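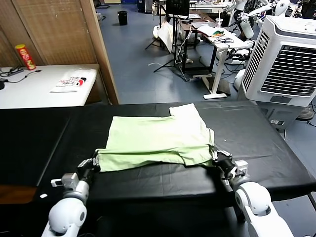
Folding set is at 958 episodes as of this morning. People asked for more detail on how we collect, so a few posts on that.

1/ The task is short sleeve shirts on a table, two arms, one person driving. Shirt starts in some kind of mess, ends as a rectangle near the middle. We count it as one episode from the first arm movement to both grippers open and clear of the cloth.

2/ We started with the shirt already flat. That went fast and gave us 385 episodes in the first stretch. The policy trained on those could fold a flat shirt and nothing else. Give it one with a sleeve tucked under and it would grab air where the sleeve should have been.

3/ So now the start state comes off a card. The operator draws a card before each episode and sets the shirt up that way: flat, one sleeve under, hem doubled over, collar toward the robot, dropped from shoulder height. Left to choose for ourselves we all set it up the easy way by late afternoon.

4/ Table cover is black for this batch. Light shirts on black are the easy case for the cameras and we know it. Dark shirts on the same cover are the next batch, and I expect the numbers to drop.

5/ The hem grab is where most of the time goes. Both grippers have to come down on the two bottom corners, close on one layer or two depending on the fold, and lift together. If one side closes late the shirt twists and you spend the next ten seconds fixing it.

6/ We keep the fixes. An earlier version of our rules said to throw out any episode with a regrasp. We went back on that in March. If the operator misses a corner, opens, backs off and gets it on the second try, that stays in and gets a tag. What we cut is dithering – arms hovering while the person thinks.

7/ Trimming: anything over two seconds with no joint movement gets cut at the start or end. In the middle of an episode we leave it alone but flag it. Too many flags and the whole episode goes in the reject folder.

8/ Somebody asked about reject rate. Total recorded is 1,099, kept is 958. Most of the rejects are from the first week each new operator was on the arms. A few are a camera that dropped out and wasn't noticed until the next day. We check the streams every 20 episodes now.

9/ Labels are plain text, one line for the whole episode plus one line per step. "Grab bottom corners." "Bring hem to collar." "Let go." We tried longer ones and two people never wrote the same thing, so we went to a fixed list.

10/ Shirts wear out faster than you would think. The gripper pads pull at the hem stitching and after a few hundred folds the corner goes soft and sits differently. I don't mind a few soft ones in the set. We retire a shirt when the hem opens up.

11/ Also, wash the new ones before you use them. Straight from the pack they are stiff and hold a crease in the same spot every time. Our first round with the Potodano shirts was all like that and the policy learned to look for the crease.

12/ Operators do 40 minutes on, 20 off. Past that the folds get sloppy and the wrists start to complain. Two people trade off on one station, so the robot itself hardly stops except to reset the shirt.

13/ Resetting by hand takes about as long as the fold. We tried having the arms mess the shirt up again by themselves, to save the person getting up. It works, but you get the same three or four messes over and over. Back to cards.

14/ The Wetham station runs the same card deck with a different table height. I was worried about mixing the two. So far a model trained on both does a bit better on each than a model trained on one, but that's from a small test and I wouldn't lean on it yet.

15/ Plan for the rest of April: dark shirts, then long sleeves, then towels if there is time. Target is 2,344 kept episodes across all three. The odd number comes from how many start cards we have times how many garments, minus the pairs that make no sense (no collar on a towel).

16/ Will the data be public? The short sleeve part, yes, once the labels have had a second pass. I don't have a date. The second pass is slow, one person reading every line against the video.

17/ Small thing for anyone setting up their own: tape the table cover down underneath. Ours creeps toward the robot a little with every pull on the hem, and we had a whole afternoon where the middle of the table wasn't where we thought it was.

18/ Will post the dark shirt results whichever way they go.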